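October, notebook, bench room

Came in before 11 and had the long table to myself for the morning, lovely. Darius Roman had asked for a proper look at the boards before we decide on oil or soap, so I started there. Pale wood, nearly white on some planks and a warm beige on others, thin dark seams, a bit of grey streaking and small specks, mostly over on the left. There's one darker patch with a brownish-orange edge that I've grown very fond of! Tudor Ursu wants it sanded out. I vote we leave it. 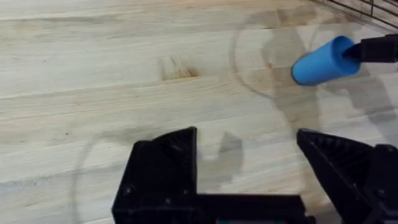 Drying rack and crockery

The black wire rack is a gem. Wavy prongs in rows, and the shadows they throw on the pale wood are so good I lost ten minutes to them (sorry, Darius). It stands straight on the table with nothing under it, so before we oil anything I'd like to try felt pads. Brosar do a pack of 4, Keltska's are thicker.

Blue is the colour of the day: the small cup is a really strong blue, and the round plate has a softer pale blue face with a pink rim.

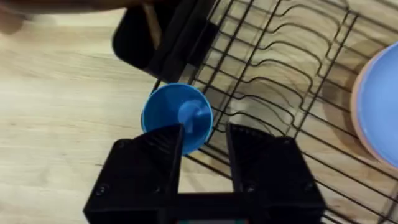
I'd happily have that pink on more of the set, and Tudor says Hodoroagă may still have the glaze under code 1814. Must ring them.

To do: soap test on an offcut, two coats, leave overnight. Get the Bovamex tin back from upstairs. Measure the gaps between the prongs against the thicker bowls, I suspect they'll be tight.

6 comments · 11 shares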